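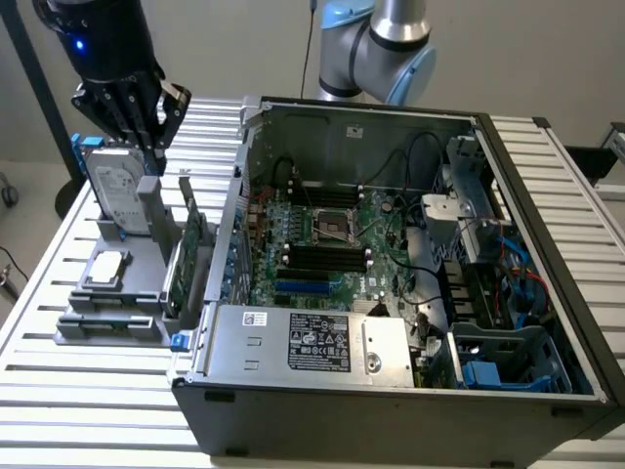
Ovus dice que mientras no se le caiga un tornillo dentro de la caja, él no se cree nada. Lo pongo de entrada porque me lo soltó por privado antes de que publicara la consulta, y quiero que conste que ya llego discutida.

¿Puede ya una máquina montar o desmontar un ordenador de sobremesa?

Buenas. Tengo un taller pequeño de reparación y reciclaje de equipos en Talavera y este año nos ha caído un lote de 118 torres de oficina. Hay que abrirlas, sacarles el disco duro, mirar la memoria, quitar tarjetas y volver a montar las que se puedan salvar. Es un trabajo tonto y pesado a la vez, porque todas se parecen y ninguna es igual. Cada vez que veo un brazo robótico al lado de una torre abierta, con el disco de 3,5 puesto de pie en su soporte y la tarjeta en la ranura de al lado, me entran ganas de preguntar precio. ¿Esto lo puede tener un taller como el mío o sigue siendo cosa de laboratorio? Y ya puestos, ¿alguien ha visto que lo hagan bien con los cables? Gracias!!

Publicado por Leltau en enero

Prevurwood
Trabajo en mantenimiento de una línea de montaje (de electrodomésticos, no de ordenadores, pero algo se pega) y te cuento lo que yo veo. Coger una pieza rígida que siempre está en el mismo sitio lo hace un brazo desde hace muchísimo. Un disco duro en un soporte es casi un regalo: es un ladrillo, tiene caras planas y no se dobla. Meterlo en su bahía ya es otra historia, porque hay que entrar recto y notar cuándo roza. Con un buen sensor de fuerza se puede, pero hay que ajustarlo con paciencia.

La memoria es peor de lo que parece. Tú aprietas el módulo con los dos pulgares y oyes el clic, y si no lo oyes sacas y repites. Al robot le tienes que explicar qué es "el clic". La tarjeta de expansión, más o menos lo mismo, y encima el agujero de la chapa nunca cuadra del todo.

Y los cables, pues no. O no como tú quieres. Un cable SATA cada día está en un sitio distinto, se engancha, tapa el conector... En mi línea los cables los siguen poniendo personas y no conozco ningún plan de cambiarlo. Si te toca una torre de esas con los cables negros cruzando por encima de la placa, el brazo tiene que apartarlos primero, y apartar un cable ya es una tarea entera.

De dinero: hace poco pedimos presupuesto de una pinza sencilla, de dos dedos, y salía por 1.735 euros sin el brazo. Una mano con dedos articulados juega en otra liga. Para tu lote yo contrataría a un chaval con maña un par de meses y gastaría lo que sobre en un buen destornillador eléctrico.

Ovus
Lo del tornillo lo mantengo. Saludos

Bueno, va, me explico un poco. Cada modelo de torre abre de una manera: unas con pestaña, otras con palanca, otras con tornillo que alguien pasó de rosca en 2009. Yo he llegado a contar 11 formas de sujetar un disco. Enséñale eso a un robot.

Talavera_pc
Yo sería menos pesimista que los compañeros. No creo que tengas que automatizarlo todo. Si tú abres la torre y sueltas los cables, quedan pasos que se repiten mucho, y ahí sí le veo sentido a un brazo colaborativo de segunda mano. Vi uno anunciado por unos 2.119 euros, sin pinza y sin garantía, así que mira bien lo que compras.

Lo que sí te digo es que te prepares para fabricar soportes. La mitad del trabajo con estos cacharros es que cada pieza espere siempre en la misma postura, y eso son horas de impresora 3D y de lija (yo tiré los primeros cuatro a la basura). También te hace falta una mesa firme donde la caja no baile. De perfil de aluminio ranurado van muy bien, atornillas los topes donde quieras y los mueves cuando cambia el modelo.

Para un solo lote no te va a salir a cuenta. Si te entran más parecidos durante el año, empieza por el disco y deja la memoria para más adelante. Y si te animas, cuelga fotos de los soportes, que a mí me interesan más que el robot!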